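Start and end position for hand-held gripper recordings, do we need a written rule?

skolev
Good evening to all. In our group we record with a hand-held gripper, the kind with two fingers and the camera looking down over them. I was asked to write one page of rules for new people, and I am stuck on the first point. My draft says:

1.1 Every recording begins with the fingers open and nothing between them.
1.2 The fingertips must be visible in the view before the task begins.
1.3 Hold still for 2 seconds, then begin.
1.4 The recording ends in the same way.

Is this too strict? Marin from the other room thinks that it is.

marin_s
I am the Marin from the other room :) My objection is only to 1.4. If the task is "hold the cup above the tray", the person must put the cup down only to satisfy the rule, and then we have taught a wrong ending. I would keep 1.1 to 1.3 and let the task sheet decide how it ends.

nikolaidis_v
I disagree with Marin. When I went through the Skindstead set in May, I had 153 recordings and in 18 of them I could not say if the task was finished or if the person simply stopped. A fixed ending costs two seconds. Looking at it again afterwards costs a whole afternoon.

marin_s
Then write "finished" on the log sheet. It is the same information.

nikolaidis_v
It is the same information if people fill in the log sheet. Have you seen our log sheets?

despina_m
May I propose a middle way. At Nakis we have two kinds of tasks, "release" and "hold". For release, the fingers end open over a free part of the table. For hold, they end closed on the object, without motion. The letter R or H stands in the file name. We have not had a quarrel about it for a long time.

I would also add a point about the fingers themselves. Look at the pads and the rim before each series. Wipe the dust. If an edge is lifting, change it before you record and write down the change. People check the battery and the camera and forget the part which touches the object.

skolev
Despina, the R/H idea is good, I will take it. About the pads: how much wear is too much? Ours get scuffed in the first hour.

despina_m
Scuffs are permitted with us. A loose edge is not. I do not have a number for you, sorry.

ywumbei
One more point from my side. Please do not write "clean table" in the rules. Write "nothing on the table which does not belong to the task". Our first version said clean, and one colleague polished the top with Zunis until it was shining, and then the lamp made a white spot in all 80 recordings of that morning. Wood grain and small marks are fine, leave them.

marin_s
Agreed with Yayra. I still do not agree with Vesna — but R/H I can live with.

skolev
Thank you all. Points 1.1 and 1.2 stay, 1.4 becomes R/H. For 1.1 I mean it like this: both tips in view, open, bare wood between.
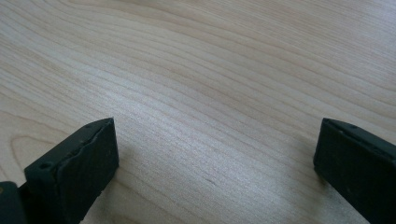
Page 2 of 2

nikolaidis_v
Good. Put also where on the table, please. Near the middle or near the edge, but always the same for one series.

skolev
I will add it as 1.5 and send the draft tomorrow morning.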